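"Ask me what it does when it's wrong"

The engineer who maintains the navigation software at Wement would like it on the record that she doesn't believe in autonomy percentages. "Somebody says the robot drove itself 99 percent of the way. Fine. Which one percent did it not drive? If that was the part with the stairs, I don't care about the rest."

She has been at the company three years, most of them on the planner, the part of the code that decides where the robot goes next. Wement sells this software as a package called Osolik. Her own view of it is cooler than the brochure's. When I asked if it was ready for customers, she looked at the ceiling for a while. "Parts of it," she said.

Our conversation took place mostly outdoors, on the plaza where her team does its driving. I had assumed a place like this would be easy, with nothing to bump into. She shook her head. Software of this kind works out where it is by matching what it sees against a map, and it wants things close by to match against.
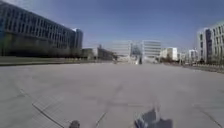 The plaza from the robot, with part of its front bracket at the bottom.

"In a hallway you have a wall on each side telling you where you are," she said. "Out here the nearest useful corner can be a long way off. The far buildings hardly change when you roll forward a few feet. So the position estimate drifts, and it drifts while reporting that it's very confident. That's the bug I would fix first if I could fix only one."

The confidence number, she explained, comes from the software grading its own work. Her team used to plot it on a dashboard. They took it down in October after a run in which it stayed high while the estimate wandered almost 11 feet to one side. The robot was still on pavement, so nothing bad happened, and the run was logged as a success. She had it changed to a failure. There was an argument about that.

I asked whether the newer learned models had helped. Fondomora, a supplier, provides the one that labels each patch of ground as drivable or not. She gives it some credit. It copes with grass edges and curbs better than the hand-written rules it replaced, and it took far less work to set up. What bothers her is the ground itself.
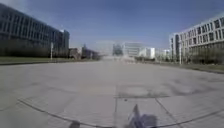

"Take a seam between two slabs. It's a dark line. A crack you could lose a wheel in is also a dark line. A stain is dark, a shadow is dark, and the robot brings its own shadow along wherever it goes. The model gives me a label for each of those and no reason. When it's right I don't know why it's right, so I don't know when it will stop."

Her answer has been tooling, which she admits is dull. Every run is recorded, and any change to the planner or the model has to be replayed against a set of 30 old runs before it goes onto a machine. Three of those are in the set only because they embarrassed everyone. The replay can't show what the robot would have seen had it turned left instead of right, and she is quick to say so. "It's a smoke alarm. People want to call it a proof."

She is no kinder about simulation. The simulated plaza they bought had clean slabs all the same color and a sun that never moved. The planner did beautifully there.

So why stay? She laughed at that one. A lecture by Ásgeirsdóttir, whose work on map errors she still hands to new hires, got her interested in the problem, and she says the problem hasn't gotten any smaller. She also likes the stop behavior, which she wrote herself and which is the only part of Osolik she would defend without being asked. If the camera and the wheels disagree for long enough, the robot halts and waits for a person.

"Sales hates it," she said. "They asked if it could slow down and look thoughtful."

I asked what buyers should ask for at a demonstration. She said to pick the route yourself, and to come back in the late afternoon, when the shadows are long, and ask for the same route again.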